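How to Set Up a Weekly Pill Routine (and Stick With It)

Updated 3/9/22
By Noura Nassar

Quick one this week. Lots of mail asking how I keep my meds straight, so writing it all down before I forget. I take 8 pills on a normal day, split over morning and night. Been doing that for years now, made most of the mistakes already.

Not medical advice. If anything in here doesn't match what your doctor or pharmacist told you, go with them.

What you need

A weekly pill organizer, AM/PM if you take things twice a day
All your bottles. All of them, even the vitamins
Paper and a pen
A phone or a clock with an alarm
Half an hour the first time, 10 minutes after that

Step 1. Get everything out

Bathroom cabinet, kitchen, purse, nightstand, the glove box. Over-the-counter stuff counts. So do fish oil, antacids, sleep aids, the allergy pills you only take in spring. Put it all on one table.

Check dates as you go. Expired goes in a bag for the pharmacy take-back bin. Don't flush it unless the label says to. Same for anything you were told to stop taking. I had two strengths of the same blood pressure pill sitting side by side for months, same color cap, and one of them was the old dose.

Step 2. Write the list

One line per medicine. Name, strength, how many, what time, with food or without, what it's for. Copy from the label, not from memory. Add who prescribed it if you see more than one doctor.

Then allergies at the bottom. Then your pharmacy's number.

Make 4 copies. Fridge, wallet, one for whoever would be called in an emergency, one stays with the organizer. If you type it up, print it big. My reader Dennis Mutiso keeps his as a photo on his phone too, which is fine as a backup but the paramedics may not be able to unlock your phone.

Step 3. Ask the pharmacist

Take the list in. Most will go over it with you at the counter if it's not the five o'clock rush. Ask:

Can any of these not be taken together?
Which ones need food, which need an empty stomach?
Any of them need to stay in the original bottle?
What do I do if I miss one?
Grapefruit? Alcohol? Calcium?

Write the answers on the list right then. You will not remember in the car. The third question matters more than people think. Some tablets go bad in air or damp and should not go in an organizer at all. Nitroglycerin is the usual one. Anything in a foil blister, ask before you pop it out.

Step 4. Pick your times

Hook them to something you already do. Coffee. Brushing teeth. Feeding the dog. "8 in the morning" is OK but "when the coffee is dripping" works better for me, weekends especially.

If you've got one that has to be taken an hour before food, set that alarm first and build everything else around it. Thyroid pills, usualy. Keep those away from your calcium and iron.

Try not to go over three times a day. If your list has you at five or six, call and ask if any can be moved or combined. Sometimes there's a long-acting version.

Step 5. Fill the organizer

Same day every week. Good light, glasses on, TV off. No talking on the phone.

One bottle at a time. Open it, read the label, put that pill in every slot it belongs in for the whole week, close it, move it to the other side of the table. Then the next bottle. Do not go slot by slot with all the caps off, that's how you get doubles.

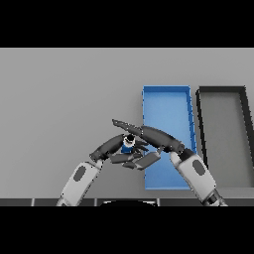

Step 6. Check it

Count what's in Monday morning against your list. Then spot-check a couple other days. If the numbers are off, dump that day out and redo it. Don't guess.

If you've got a second person around, have them read the list out loud while you look. Takes a minute.

As-needed pills (pain, nausea, allergy) stay out of the organizer. Keep those in their bottles and write down the time each time you take one.

Step 7. Put it somewhere sensible

Not the bathroom. Steam is bad for pills. Not the windowsill or over the stove either. A kitchen shelf away from the sink is good, or a bedroom dresser.

Kids or grandkids visiting? Most weekly organizers are not childproof. Up high and locked. Purses too, they go straight for the purse.

Step 8. Watch your refills

While the bottles are out, look at how many are left. Less than ten days, call it in now. Mail order, give it more like two weeks, more around holidays. Ask the pharmacy if they can line up all your refills to the same date. A lot of them will do it and it saves so many trips.

If you miss a dose

Check your notes from Step 3. For many medicines you take it when you remember, unless it's nearly time for the next one, then skip. But not all. Blood thinners, insulin, seizure meds, birth control all have thier own rules. Call if you're not sure. Never double up to catch up unless you've been told to.

Can't remember if you took it? Look at the slot. Empty means taken. That's the whole point of the thing, so don't ever borrow from Thursday to cover Tuesday.

If you take too much, call Poison Control, 1-800-222-1222 in the US, any hour. If the person has collapsed, is having a seizure, can't be woken or is having trouble breathing, 911.

When something changes

New prescription, new dose, something stopped, a hospital stay. Empty the organizer completely and start over from Step 2. Replace all the copies of the list and tear up the old ones. Coming home from the hospital is when most mix-ups happen in my house, new names for the same old pills.

Traveling

Carry-on, never checked. Bring a few days extra. Original bottles or at least the labels if you're flying or leaving the country. Different time zone, ask the pharmacist before you go.

Next week, reading a pharmacy label, what all the little stickers mean. Send questions through the contact form.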